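Mendmont Shared House – minutes of the September supplies meeting

Started at 7:10 pm, finished later than I promised. I took the minutes again, so they are in my own words and you can yell at me if I got you wrong. Mirsad Lazarević chaired. Both floors had people there, plus two from the garden flat who came for the coffee and stayed for the vote (thank you!).

Last month's minutes

Read out quickly and agreed. One correction: I wrote that the upstairs bathroom was getting a new shelf, and it was the downstairs one. The upstairs people have been waiting for a shelf that was never coming. Sorry! They would now like one too, and Mirsad wrote that down under next month.

Money

We have 1,475 in the house account, which is better than I expected after the boiler visit. The boiler bill was 354 and it's paid. Mirsad wants to keep at least 200 back at all times for surprises, and everybody was fine with that. I asked if we could write it into the house rules and got a lot of groaning, so we're just going to remember it.

Bathroom and paper supplies

Most of the evening went on toilet paper, and I'm not even embarrassed. The problem is the same one as in spring – we buy a big load, it goes into the hall closet, and then one bathroom runs out while the closet is still full because whoever used the last roll didn't want to walk down the hall. We had a long talk about whose job it is. The garden flat thinks it's the job of the person who finishes the roll. The top floor thinks it's the job of the person on the cleaning rota. I think it's both, and I said so more than once.

We also went over brands. The last lot came from Vesine and people liked it fine, except that the rolls seemed to go very fast. Krasniqi on the corner has a thicker one that costs a bit more per pack. Nokik delivers, but you have to be home to sign and we all know how that goes.
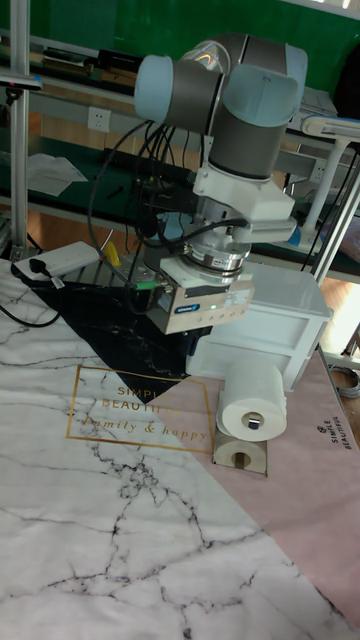 After some back and forth we agreed to try Krasniqi for one month and see whether it lasts. If it doesn't, we go back to Vesine and I'll stop bringing it up. Mirsad is doing the first shop because he drives past anyway. He asked for a proper list, so please add to the one on the fridge before he goes, and write clearly (someone put "soap???" last time and he came home with dish soap, hand soap and a bar of something that smells like a church).

We're also going to keep a few spare rolls in each bathroom and leave the rest in the hall closet. I offered my old wicker basket for upstairs. Downstairs will use the bottom of the new shelf. When you take the last spare, you refill from the closet that same day. Agreed by everyone, including the top floor, who wanted it noted that they agreed under protest. Noted!

Tablecloths and wipe-clean mats

Short one. The kitchen tablecloth has a burn in it and we can't keep hiding it under the fruit bowl. I'd like something that wipes clean. Two people asked for a plain color and one asked for lemons. We said up to 30 for a new one, and I'll bring a couple of choices to the next meeting so we can fight about it properly.

Hall closet

It needs emptying before the new supplies go in. There's a sleeping bag in there, a fan with no plug and a box marked KEEP that none of us would admit to. I'm opening the box next week – if it's yours, come get it first. The garden flat will take the fan to the repair place and ask what a new plug costs. The vacuum stays where it is, but could we please wind the cord up? I've tripped on it twice this month.

Anything else

The window on the stairs sticks again. Mirsad will sand it when the weather is dry.

The cleaning rota moves on by one, so upstairs has the kitchen and downstairs has the stairs. The garden flat does the bins.

There was a request for quiet after ten at night, mostly about the washing machine. We all said yes pretty quickly, and then two people admitted it was them.

Next meeting

Same time next month, in our kitchen. I'm making soup, so bring bread and your own bowl if you can, and tell me beforehand if you don't eat onions.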